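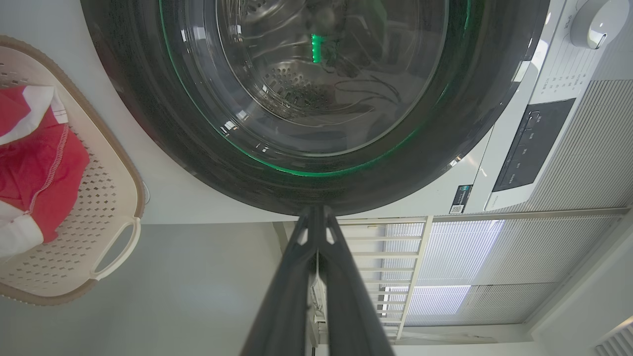 Osbridge Community Football: second progress report to the Honow Fund

Hello again, and sorry it's a bit longer than the last one. You asked for "a couple of sides" and I did try, but a lot has happened since March and I'd sooner give you too much than have you ringing up to ask what became of the drains.

Quick reminder of what the grant is for, as I gather a couple of you are new to the panel. Honow is paying for three things over the two years: getting the bottom pitch at Lewis Lane fit to play on in winter, running free after-school sessions for children who aren't already in a team, and setting up an evening group for women who fancy a game and haven't played since school (or ever!). I look after all three, along with the paid coaches, and I also cut the grass when the mower is in the mood.

The pitch

I'll start with the drains as they've eaten most of my spring. The bottom pitch has always held water along the side nearest the brook, and last winter we lost match after match to it. The plan we put in our bid was a set of new drains running down to the ditch, with sand worked into the top to open it up. Prastar, who won the job, came out in April and dug their test holes, and found that there's already an old clay drain under there that isn't on any drawing we own. Half of it is crushed flat. The other half works beautifully and has probably been the only thing keeping the far goalmouth above water all these years.

So we changed the plan a bit. Prastar have kept the good stretch, joined the new pipes into it and moved the main run closer to the brook. It came out at the same price, which was a relief, though it did put us back a few weeks while they drew it all up again and I got the parish to agree in writing. The trenches were filled and seeded by the end of May. The grass has come through well in the middle and badly at the edges, where the dogs go. I've put up some rope and a polite sign. The dogs can't read it and I have my doubts about the owners.

The goalmouths will be turfed in September, and I'd like to keep everybody off the pitch until then. I've had some grumbling about it from the summer sides, who look over at all that lovely new green and then have to play on the top pitch, with its slope. I'm holding firm. One muddy match in the wrong week could undo a lot of your money.

After-school sessions

These are the part I most enjoy writing about. We said in the bid we hoped to reach 80 children in the first year and we got there in June, with all of next term still to come. They're a proper mix too. Some come off the school bus and straight through the gate, some are dropped off by a gran, and there's a little knot of lads from the estate behind the garage who used to sit on the wall and watch, and who now turn up early to put the cones out wrong.

We play small-sided games nearly all the time. We tried more drills at the start, lots of passing in squares, and you could feel the life going out of the place, so the coaches scrapped most of it. Now they warm up with a tag game, play, stop for a drink and a chat, swap the sides round and play again. The children who've never kicked a ball in a team get far more touches that way, and there isn't a queue for anything.

The youngest group is the one that needs more thought. They're 7 and under, they love it for half the session and then they're picking daisies. From September we're going to make theirs shorter and start it earlier. It means a bit more coach time at the front end of the afternoon, and I've moved some hours across from the holiday sessions to cover it. I hope you're happy with that, and please shout if you're not.

We lend out boots and shirts to anyone who needs them. The boot shelf is a lovely thing and smells dreadful. Parents bring in what's been outgrown and take away the next size up, and it has more or less run itself since Easter, apart from a steady shortage of the small sizes. If anybody at Honow has children with feet, we'd be glad of a carrier bag.
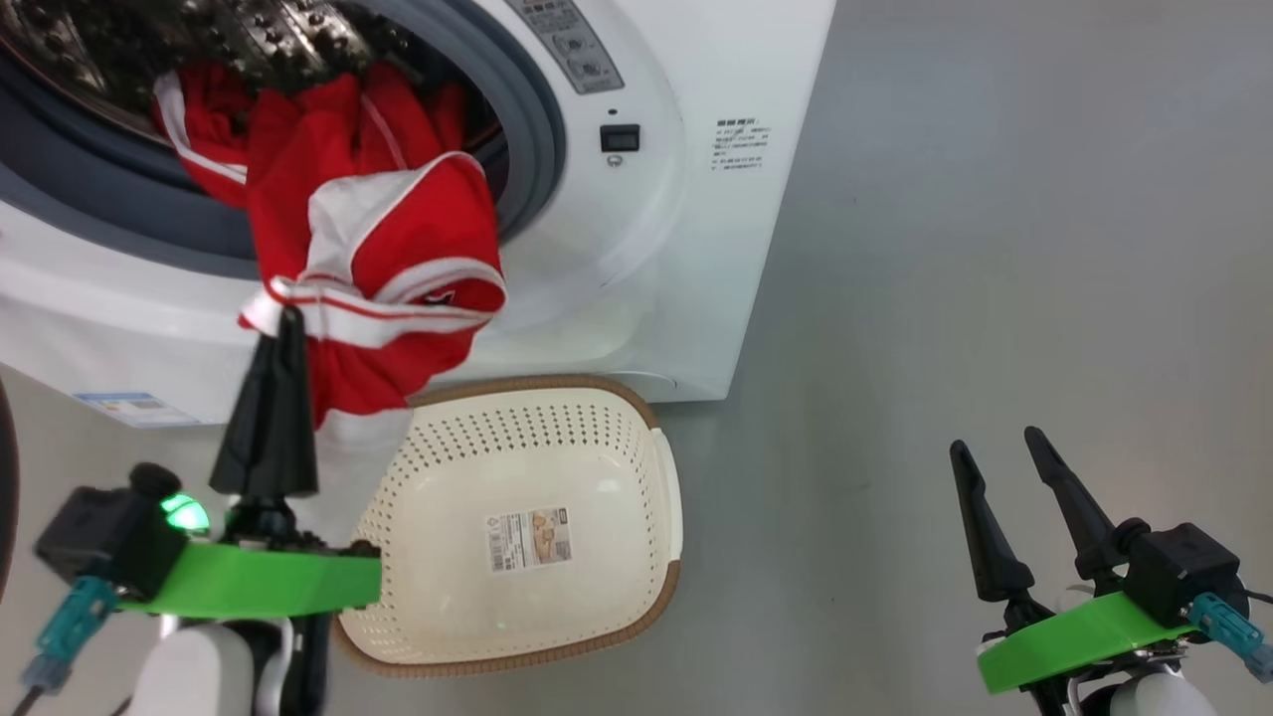
The reds, with their white trim, at the washing machine.

Women's evenings

Slow start, happy middle. Our first evening in February had 8 women, sideways rain and a floodlight that kept clicking off, and I went home fairly sure I'd misjudged the whole thing. But most of them came back and brought a sister or someone from work, and by May we had enough to play across the full width of the top pitch.

What seems to have made the difference is that we dropped the word "training" from the poster. I'd written it without thinking. One of the group told me she'd walked past it for weeks thinking it was for people who were already good. The new poster says "Football, badly, with tea after", and yes, I know it's cheeky, but the phone started ringing. The tea is taken very seriously. I've put the biscuits under "refreshments" in the spending sheet and you'll see the line has grown.

A few of them have asked about entering a friendly tournament in the autumn. Others have said quite plainly that they'd stop coming if it got competitive. I think there's room for both, perhaps with the keen ones meeting an extra time each month, and I'd like to leave it to them to sort out over the summer before I go booking anything.

The open day

You kindly let us put a little of the year's money towards an open day, and we held it in June on the top pitch with the school band, a penalty shoot-out and a barbecue. We had nearly 200 people through the gate, in a place where you normally can't get a crowd for a free raffle. The band were loud. The burgers ran out before the teams had finished, which I'll hear about until Christmas.

The useful bit was the sign-up table. We took names for both the after-school sessions and the women's group, and also had a good few people asking if there was anything for older men with bad knees. There isn't, at the moment. I've started reading up on walking football and might come to you with a small idea next spring, though I promise to finish what I've started first.

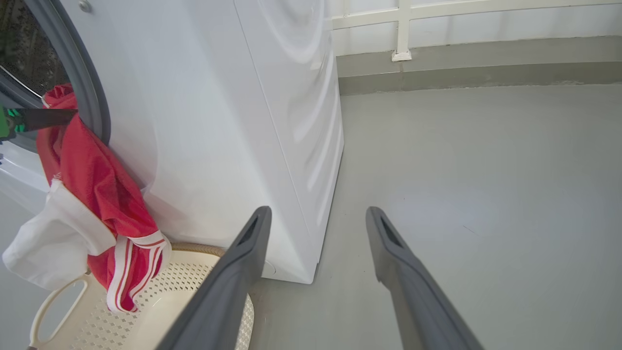

MONEY, AND WHAT'S BEHIND

The full spending sheet is attached, so I'll only pick out the odd bits. Drainage is on budget. Coaching is slightly under, but only until the longer September afternoons kick in, and I expect it to come level by half term. Floodlight repairs are over. The clicking turned out to be a perished cable in the wall of the changing room and we had it replaced in March out of the club's own savings, so I'm not asking you for that, only telling you in case you wonder why the savings line has dipped.

Two things are late. The coaches' first aid refresher was meant to be done by June and the course we'd booked was cancelled on us, so they're now on the August one. Both of their existing certificates are still good until the autumn, I've checked. And the feedback forms you sent have mostly come back from the women and hardly at all from the parents. I'm going to stand at the gate with a clipboard in September and be a nuisance.

One thing I'd like a steer on. The ditch that the new drains run into is going to need clearing every year, and the parish would like us to take it on. I think we should, as it's our pitch that floods if it isn't done, but it's a cost that carries on after your grant ends. Could we have a chat about it before the next payment? Any morning after ten suits me, or come out to Lewis Lane and I'll walk you along it. Bring wellies.

The next report is due in November and should have some real rain in it, so you'll be able to read how the pitch got on. Until then, thank you from all of us at Osbridge, and do send those small boots.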